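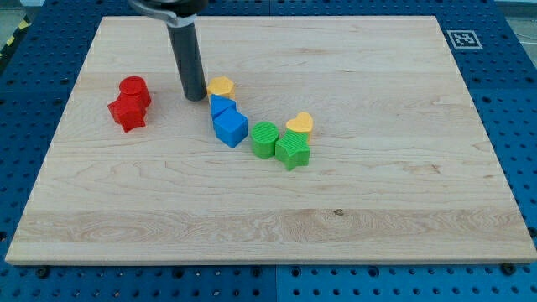 Stinar cell: tool slip fault, block task

November 9, 2021
Page kept by Gráinne Keane. Cell notes by Luzius Imhof, log work by Brendan Moynihan.

The Stinar cell at Basitden runs a simple block task: colored plastic shapes on a maple board, moved one at a time. In August it began to miss picks and then stopped on a force limit. The arm had not been hit and the program had not changed. The fault was in the clamp that holds the tool. This page covers the work at the board and what was found.

Work area
Maple board on the blue pegboard table, with the red, yellow, blue and green blocks set out. The tool tip is just above the wood, next to the yellow hexagon. This is the part of the motion where a height error matters most.

The tool
Dark gray cylinder held by a collar at the upper end. The controller takes the tool length as a fixed number, entered at setup. It has no way to sense where the cylinder sits in the collar. If the cylinder slides down, the tip ends up lower than the controller thinks, and every move toward the board is too deep by the same amount.

First signs
Cycle 754 was the first to log a side load on approach. The load was small, under the warning level, and the run went on. Missed picks followed, mostly on the heart and the stars. These were put down to block placement at the time, as those shapes have fewer good ways to be held. Ita Duggan changed the starting layout twice. The misses kept coming.

The stop
At cycle 862 the downward force passed the limit and the arm went into a protective stop. The operator on shift cleared it and restarted at 100 percent speed. It stopped again on the next approach. The second restart should not have happened. A force stop near the board now means hands off and a call to the cell lead.

What was checked
Board position was good against the table marker. Joint readings were good with the arm at its home pose. The program matched the stored copy, line by line. Tool length was long by more than the task allows. Moynihan then put a straightedge across the collar and found that the screw could be turned by hand.

Cause
The collar screw had been set by feel after a tool change, with no torque value written down. Small shocks at each contact worked it loose, and the cylinder crept down under its own weight. Because the slip was slow, no single cycle looked bad. The load log showed it clearly once plotted over the full run, but the log view only held the last 3600 seconds and older data had to be pulled by hand.

Repair
New screw, set with a torque driver and marked with a paint line across the head and collar. Tool length measured again and entered. Force limit lowered for the last part of the approach. The old screw is in the Naqvi parts drawer, bagged and tagged - please leave it there until Alistair Rankin has looked at the threads.

Changes to the routine
Look at the paint line before each run. If the two halves do not meet, do not start.
Touch the tip to the reference block after any tool change and after any force stop. Write the reading in the cell book.
Restart at low speed only, with one person at the stop button.
Side loads on approach are now logged as a warning from the first one.

Still open
The second cell, Hadatby, uses the same collar and has been run for over 100 hours since its last tool change. Its screw has not been checked yet. It stays locked out until it is. Imhof also wants a flat ground on the cylinder so the screw has something to seat on, and the drawing for that is with the shop.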